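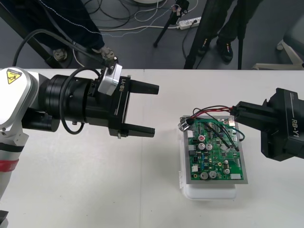 Garra preta aberta sobre o tampo branco.

Como preparar uma leitura em voz alta do seu livro (sem perder a voz nem os leitores)

Domingo, 25 de junho de 2023

Fiz a minha primeira leitura pública em abril, numa feira de livros independentes, e cometi quase todos os erros possíveis. Desde então já li em biblioteca, em café e até numa loja de chás com a chaleira apitando no meio do parágrafo mais triste (sobrevivi!). Várias pessoas me escreveram perguntando como me organizo, então vai aqui o meu jeito de fazer.

1. Escolha um trecho curto

Meu romance, Erneton, tem 136 páginas, e eu jurava que o primeiro capítulo inteiro caberia na leitura. Não cabe! Procure uma cena com começo claro e pelo menos uma conversa entre personagens. Diálogo segura o público muito melhor do que descrição de paisagem, por mais linda que seja a paisagem.

2. Faça uma versão só para ler

Copio o trecho para outro arquivo e corto sem dó. Saem as frases compridas, os "disse ela" que a voz já resolve e qualquer referência a coisas que só quem leu o livro entende. Minha última versão ficou com 2.442 palavras, imprimi em letra grande e numerei as folhas - numere mesmo, as minhas já foram parar no chão.

3. Cronometre em pé

Sentada no sofá eu leio rápido demais. Em pé, com o papel na mão, o ritmo é outro. Leia tudo quatro vezes, em dias diferentes, e anote a lápis onde você tropeça. Se tropeçou duas vezes no mesmo lugar, mude a frase.

4. Combine tudo com o espaço

Pergunte se tem microfone, onde fica a mesa dos livros e quem cuida do troco. Na livraria Ondeo me deram 45 minutos no total, contando perguntas e autógrafos, e eu só descobri isso lá na porta...

5. Monte a sacola na véspera

Na minha vão as folhas impressas, um exemplar marcado com fita, duas canetas que funcionam (teste!), água sem gás, pastilhas, moedas e um caderninho para quem quiser deixar o e-mail. Levo também uma toalha de mesa, que muda completamente a cara de uma banca.

6. Na hora

Diga seu nome, o título e uma frase sobre a cena. Só isso, nada de contar o livro inteiro antes! Respire, olhe para o fundo da sala no fim de cada parágrafo e pare num ponto em que dê vontade de saber o resto. Depois fique perto da mesa, porque tem leitor tímido que espera todo mundo sair para vir conversar.

Se você já fez leituras e tem algum truque para a mão que treme segurando o papel, me conta nos comentários, que esse eu ainda não resolvi.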